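Chapter 4
Choosing a Gripper

I once spent most of an April arguing with Ghazala Satti over two grippers. She liked the Vitik, I liked the Cistberg, and we'd both made up our minds before either had lifted a thing. So we set up a proper trial – 800 moves each, same arm, same racks – and started in the simulator, where a dropped rack costs you only your pride.

In this chapter you'll plan a trial like ours. We'll begin with the dull but important bit, which is deciding what counts as a failed grip.

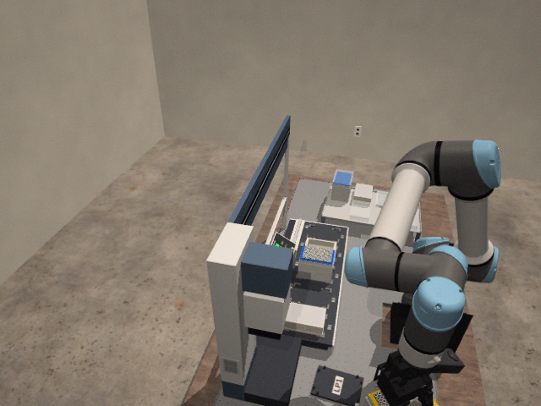 Ghazala wanted to count any rack that landed crooked. I only wanted to count drops. Her rule gave the Cistberg 53 failures and mine gave it 2, so do settle this before you run anything!

4.1 What is a failed grip?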